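5. Ash loading and draft decline in long charcoal cooks

The decline in pit temperature late in an unattended cook is usually put down to fuel exhaustion. The records from the present work do not support that reading in most cases. When the cookers were opened after the temperature had fallen, unburnt charcoal remained in the basket in every session with the Cáceres lump and in all but the shortest sessions with the Miltow briquettes. The limiting factor was the air supply, and the air supply was limited by ash.

Two cookers were used. The Ornley is a steel kettle with a bottom vent that is swept by rotating blades. The Turnholm is a ceramic-walled cooker with a sliding lower draft door and a fixed cast-iron plate under the fire. In the Ornley, ash falls through the charcoal grate and collects over the vent openings unless the blades are moved. In the Turnholm it collects on the plate itself, where fine material settles into the holes and is held there by fragments of charcoal too large to pass. The two mechanisms give similar temperature traces but respond differently to intervention, and they are treated separately below.

Fuel was weighed before lighting and the residue was weighed and sieved once the cooker was cold. Ash from the briquettes was greater in mass and finer than ash from the lump. The lump produced less ash but more small charcoal, much of it already present in the sack. Where the sack fines were tipped in with the rest, plate blockage in the Turnholm began earlier. Where they were screened out first, the trace stayed level for a further 3 hours on average. No comparable gain was seen in the Ornley, in which fines dropped through the wider grate spacing and burned out below.

Vent settings were left unchanged after the first 27 minutes. This is not how an experienced cook would run either unit, but it removes operator response as a variable. All sessions were run outdoors under a roofed shelter in June, with the lower vent facing away from the prevailing wind. Gusts are visible in the raw traces as short upward excursions and were not filtered.

Sweeping the Ornley vent restored the set temperature within minutes, with an overshoot that increased with the length of time since the previous sweep. After a gap of almost 6 hours the overshoot was large enough to scorch the underside of a test brisket. Frequent light sweeping is therefore preferred to a single full stroke late in the cook. In the Turnholm, raking from below through the draft door cleared only the holes directly above the opening. Stirring from above cleared the plate more evenly, but required removal of the food and the deflector, and the heat lost from the open lid was slow to recover.

Figure 5. Worktable with dark grey mat, white bowl and open bag. 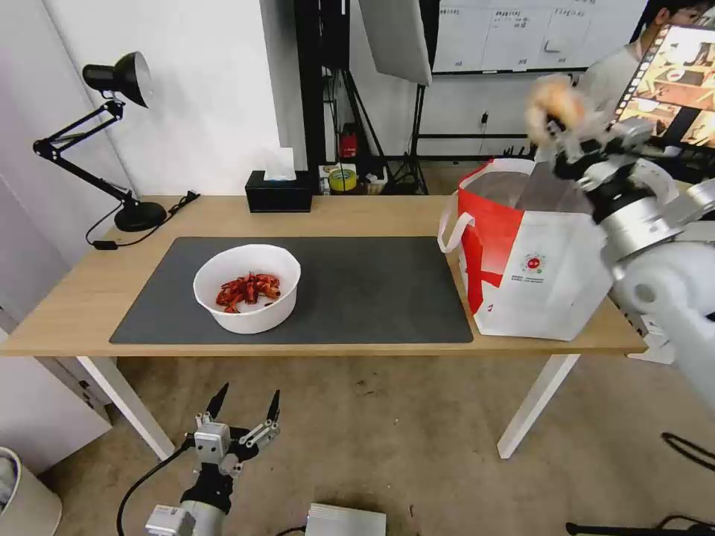
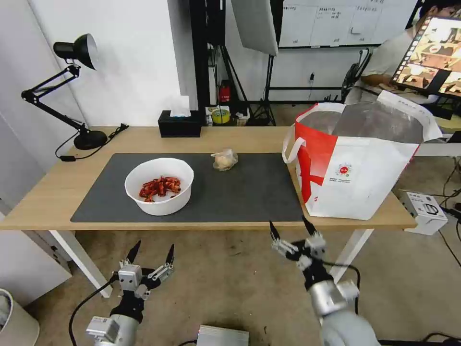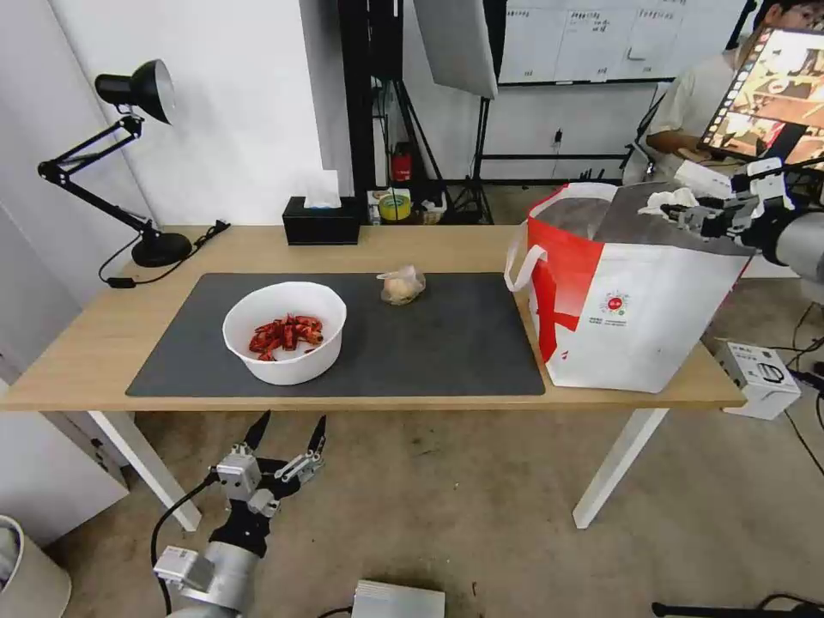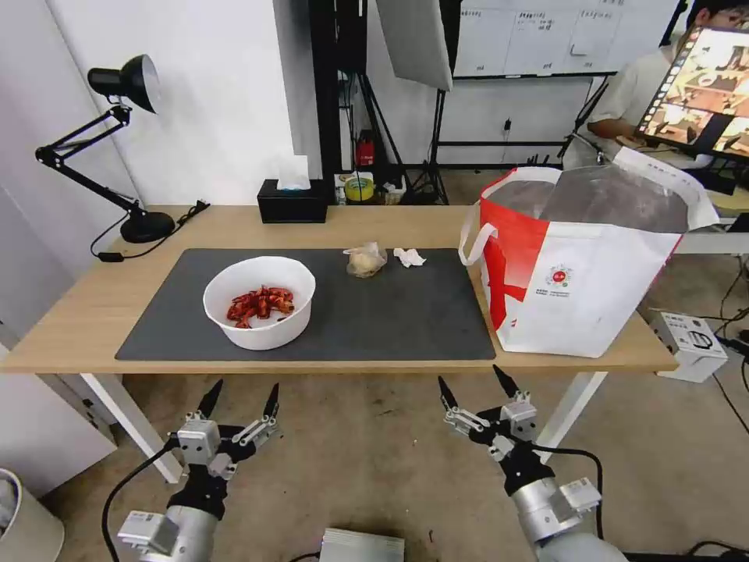

Princess Maglaya, commenting on a draft of this section, questioned whether the fixed vent settings bias the comparison against the ceramic cooker. Her argument was that a narrow draft opening leaves the Turnholm very little spare airflow, so that a small blockage at the plate shows up as a large relative change, while the Ornley at its wider setting can lose a good part of its vent area before the trace moves. She suggested matching the units on air intake instead of on pit temperature.

The point is accepted in part. Matching on intake would give a fairer account of the plate and the vent as components. It would also put the cookers at different pit temperatures, and the results would then be of little use to anyone choosing a fuel for a given cook. The comparison on pit temperature has been kept, and the ranking of the two units should be read with that restriction in mind. The ranking of the fuels within each unit is not affected.

A second limitation concerns moisture. The briquettes were stored in a closed bin and the lump in its paper sack, and neither was dried before use. Damp charcoal lights slowly and may shed more fine material as it heats. Sack position in the shed was not recorded.

For practical purposes, three measures follow from the data. Lump charcoal for a ceramic cooker should be screened and the fines kept for short grilling sessions. Old ash should be removed completely before a long cook, including the ash lodged in the plate holes. In a kettle with a bladed vent, the blades should be moved a short distance at regular intervals, starting before any fall in temperature is seen.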